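Home Help Board > Kitchen & Dining > Storage

Chopsticks and forks in one utensil box - how do you keep it from turning into a jumble?

Asked by Seren Sayce

We eat noodles or rice most nights in our house, and I finally gave up on the cutlery drawer. It sticks, it's too shallow, and the good chopsticks always slide to the back where I can't reach them. So now I have one of those upright plastic boxes that lives on the table, and I love it! The kids can set their own places, and I don't have to get up in the middle of dinner because somebody wants a fork after all.

My trouble is what goes where. I've got 11 pairs of chopsticks, 11 forks and 11 soup spoons, and when it all goes in together the chopsticks lean every which way and the forks hook onto each other. I pull out one fork and three come along. Is there a trick to this? Also, should I be worried about the wooden ones going in there after washing? They're plain wood, no lacquer.

I should say the table is small, so a second box isn't really an option, and I'd like to keep my tablecloth reasonably dry (it's a cheerful one and it stains if you look at it wrong).

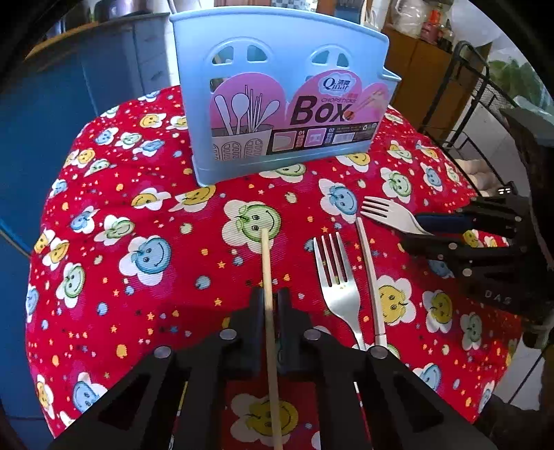

Does it matter which end of the chopsticks points up?

Put the thick end up and the eating end down if the bottom of your box is clean and drains well, so hands only ever touch the part you hold. Plenty of families do it the other way so the tips dry faster, and then you just have to be careful to grab them low.

3 answers

Rhydian Powell
Best answer

Oh, I have opinions about this one! Get the forks out of the middle. That was the whole fix at our place. Forks go along one side with the tines up and all facing the same way, like spoons stacked in a drawer, and they stop hooking. Chopsticks take the other side. If your box is one open space inside, cut a strip from an old plastic folder, bend it a little and wedge it across. Mine has been in since July and hasn't moved.

Second thing, don't load it full. 11 of everything is a lot for a tabletop box unless it's a really roomy one. I keep out enough for the people who live here plus 2 extra, and the rest sits in a jar in the cupboard until company comes. You'd be amazed how much easier it is to grab one pair.

For the plain wood, let it dry completely first. I lay ours on a towel overnight and they go in the box at breakfast. If they go in damp they get fuzzy at the tips and start to smell like a basement. A tiny bit of food-grade mineral oil now and then keeps them smooth - wipe it on, leave it an hour, wipe it off. Wash the box itself too, the corners at the bottom collect gunk like crazy.

For the tablecloth, a saucer under the box. I use a Plosach one with a chipped rim that was no good for anything else.

Barnberg_kitchen

Rubber band each pair of chopsticks. Works great. Or get the kind with a different color on each pair so the kids quit arguing.

MikusMom

I'd skip the rubber bands, sorry Barnberg! They go gummy and then you're picking bits off the wood. We tried it.

What I did was sort by who uses what. The kids' forks are short, so they go in front where they can see them, and the long chopsticks stand behind. Before that the short stuff sank between the tall stuff and you had to tip the box out to find it. My husband thought it was silly and now he's the one who straightens it up every night.

Agree with Rhydian about drying. I would add, check them when you put them away, and if one has a split in it let it go. Splits hold water and you can't really scrub in there. I turn my old ones into plant stakes for the pepper seedlings :)

Comment from Seren Sayce: Thank you all! Moved the forks over to one side before dinner and it's so much better already. Going to try the folder strip tonight. Rhydian, does any mineral oil work or do I need the kind for cutting boards?

Comment from Rhydian Powell: Cutting board kind is perfect, just look for food grade on the label. A small bottle will last you ages.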